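# Histden Household Objects – Item Records

Version 2, 2018-04-10. Maintained by Nazareno Carbone and Rosalba Melis.

This repository holds the written records for the Histden collection of ordinary household objects. The collection is kept at the Truro site and is lent to partner groups for sorting, storage and table-clearing studies. It contains records for 696 objects, most of them bought secondhand.

## Contents

- `items/` – one text record per object
- `groups/` – lists of objects normally issued together
- `loans/` – blank loan and return forms
- `CHANGES.md` – corrections made since the first version

Each record gives the object's name, group, outside dimensions in millimeters, weight in grams and condition at last check. Color is entered in plain words. The field `rest` states how the object may be set down: upright, on its side, or either.
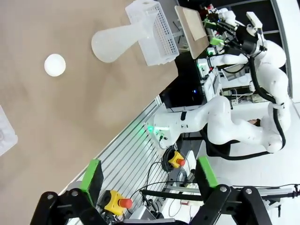

Vases and other narrow-necked vessels are recorded under the group `Pacheco`, whatever their material. The longest dimension is always entered as length, including for pieces that normally stand upright. A bulb-shaped vase may be laid on its side on the tabletop, as with the translucent white one whose neck points toward the perforated basket, and its `rest` value is then `either`. Lids and stoppers have their own records.

Baskets, trays and boards belong to the group `Wasov`. Weights are taken empty. For perforated baskets, the size of the holes is not recorded. Boards are measured flat, and any rim is included in the thickness.

## Weights and limits

Objects under 300 g are weighed on the small scale and entered to the nearest gram. Heavier objects are entered to the nearest 5 g. The collection does not accept objects over 2,000 g.

## Known gaps

Some early records in `Pacheco` lack a neck diameter. These fields contain `NA` and should not be read as zero. Two spellings of "gray" remain in the condition notes and will be corrected in the next version.

## Loans and corrections

Requests are sent to Rosalba Melis on the form in `loans/`. Objects must be returned clean and dry, with their tags attached. Breakage is to be reported on the return form – the record is then marked `withdrawn` and the item number is not used again.

Corrections to records are reviewed by Nazareno Carbone. Please submit one object per request and state the item number in the title.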